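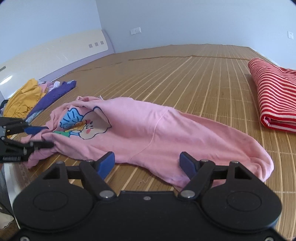
Cavotel Announces Oltine 4 Smartphone

SULTLEY, December 19, 2019 – Cavotel today announced the Oltine 4, a mid-range smartphone with a larger battery, a revised antenna layout and a user-replaceable back panel. The phone replaces the Oltine 3, which will remain on sale while stocks last.

The Oltine 4 uses an LCD panel with a peak brightness of 800 nits. Brightness is adjusted by two ambient light sensors, one on the front and one on the rear, so that the display responds correctly when the phone is lit from behind. The fingerprint reader has moved from the back panel to the power key.

Battery life is rated at 18 hours of continuous video playback over Wi-Fi, measured at half brightness with Bluetooth switched off. Charging is through USB-C. Wireless charging is not supported on this model.

The antenna layout was developed with Molefe, the radio components supplier that also provided the front-end module for the Oltine 3. The main cellular antennas now sit along the top and bottom edges – the side antennas have been removed to reduce signal loss when the phone is held in landscape. The phone supports 69 combinations of LTE bands for carrier aggregation. It does not support 5G.

The phone ships with Android 10. Cavotel will provide security updates every two months for three years from the date of first sale. The bootloader can be unlocked through the support site, although doing so ends eligibility for automatic updates.

The back panel is held by clips and four screws, and can be removed with a standard Phillips screwdriver. Replacement panels in gray, black and dark green will be sold separately. The battery is fixed with pull tabs and should be replaced at an authorized service center.

The Oltine 4 will be sold unlocked through the Cavotel online store and selected retailers. Prices and regional availability will be published when orders open. Cases made for the Oltine 3 do not fit the new model.

About Cavotel
Cavotel designs smartphones and mobile accessories. The company is based in Sultley.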